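The Clutis kit from Sunisach costs $834 and arrives as a pair of hand-held grippers plus a manual that loses interest after page 2. I have had mine since April.

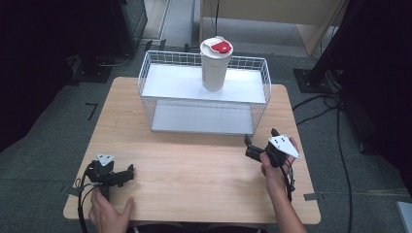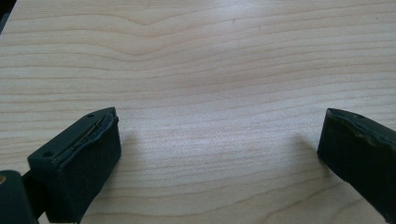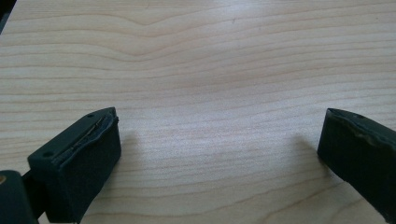
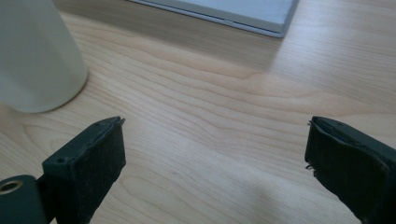

My gripe is with the pads. Sunisach rates them "long-life" and sells replacements at $62 a set -- a bold pairing. The upper edges lift first, and then you get little threads poking out of the side, as on the right finger in the last shot. The fingers themselves are fine. I've ordered Konar pads instead.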